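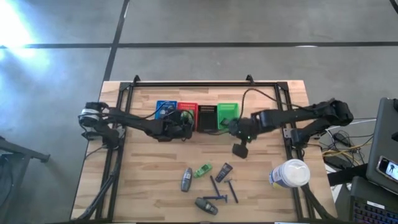
Plurklow Wedding Fair
Minutes of the planning meeting, 7 April 2025

Present: the fair organizer, the venue manager, the floral lead, the catering lead, and one representative each from Tarnent Stationery and Mai Bridal. Apologies were received from the lighting supplier.

1. Minutes of the last meeting
Approved with one correction. The setup fee for outside florists is charged per booth, not per day.

2. Date and venue
The October date is confirmed with Fladen Hall. The signed contract came back last week and the deposit has been paid. The hall will open to exhibitors the evening before. The side entrance is for deliveries only and must be clear before doors open.

3. Exhibitors
30 booths are available. Photographers and cake makers have filled their share, and further requests in those categories go on the waiting list. We are still short of officiants and hair stylists. Tarnent asked to be placed away from the music booths, as they had trouble talking to couples last year. Agreed.

4. Runway show
Mai Bridal will show gowns and two suits. There was a long discussion about the number of shows. The venue manager preferred one show in the early afternoon; Mai wanted a morning show as well, for couples who leave before lunch. Agreed on two shows, each kept to roughly 30 minutes including the walk-on music. Mai will bring its own steamers — the hall needs to know the wattage in advance.

5. Flowers and ceremony display
The arch will go at the east end of the hall. The floral lead wants dahlias and late roses, with dried grasses if the roses are poor. No open candles, per the hall contract. Chair ribbons were dropped from the budget.

6. Catering samples
Samples must be single-bite and labeled for nuts, dairy and gluten. The catering lead asked whether sparkling wine could be poured. The venue manager will check the license.

7. Tickets
Early tickets stay at last year's price. Each couple may bring two guests on one booking. Door sales are card only.

8. Actions
Organizer: send floor plan to all exhibitors; contact officiants on the old list.
Venue manager: wine license, dressing room keys.
Mai: steamer details and running order.
Tarnent: proof of the program cover.

9. Any other business
Parking signs were too small last time — larger ones to be priced.

The next meeting will be held at Fladen Hall once the floor plan has gone out.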